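Week 6: Who Gets Quoted, and How
Entertainment Journalism, Unit 2: The Celebrity Interview

Reading before class: the Zamora chapter on second-hand quotes, plus the two profiles in the shared folder. Please read the profiles first! They're more fun, and the chapter makes better sense once you've seen the thing it complains about.

1. Where we left off

Last week we followed one interview from the tape to the printed page. The actress Selina Berchtold talked to a small film magazine, Okow, for most of an afternoon. The magazine ran 3,000 words. Within a day, most people who knew about the interview knew it from a headline built on two of her words. I love this case because every step of it was ordinary. Each editor made a cut that you or I might have made on deadline.

2. Three kinds of quote

Full quote. A whole sentence or more, with the question close by. Slow to read, hard to twist.

Partial quote. A few words lifted into the reporter's own sentence. Very handy, and the place where most trouble starts. The verb you put in front of it does a lot of work. Try "said," "insisted," "admitted" and "claimed" with the same four words after each and listen to how the speaker's mood changes.

Scare quote. One word in quotation marks in a headline. Readers can't tell if the star said it, if the paper doubts it, or both.

3. The chain

Berchtold's remark about stage training went from Okow to the entertainment site Grarnalero, and from there to a string of aggregators. Look at what drops out at each stop:
Okow: question, full answer, her laugh, a follow-up where she softens it
Grarnalero: answer without the question, laugh gone
Aggregators: a partial quote and a paragraph about her age

The laugh matters a great deal — she was teasing her co-star Fabian Brunner, who was sitting next to her. Take him out of the room and she sounds cross with an entire generation of actors.

4. Age in the second paragraph

Why does "the 71-year-old" turn up so often, and so early? Part of it is house style, and a handy way to avoid repeating a name. But it also tells the reader how to hear the opinion that follows. Türkmen's essay is wonderful on this. He rewrites one news item with the age moved to the last line, and the whole piece changes temper.

5. For discussion

Is it fair to run a reply from another celebrity who has only seen the headline? Balaskas says yes, if the reporter reads them the full answer first. I go back and forth and would love to hear you argue it out.

6. Assignment

Pick one celebrity interview published since last May. Find the original and two rewrites. In one page, trace a single quote through all of them, then write your own news version in 100 words, using at least one full quote. Hand in paper copies at the Achterberg Room before the next lecture.

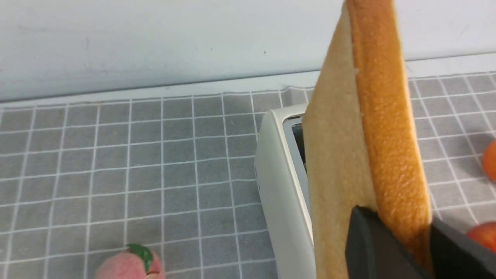
Fig. 1. Slice of white bread in a black gripper.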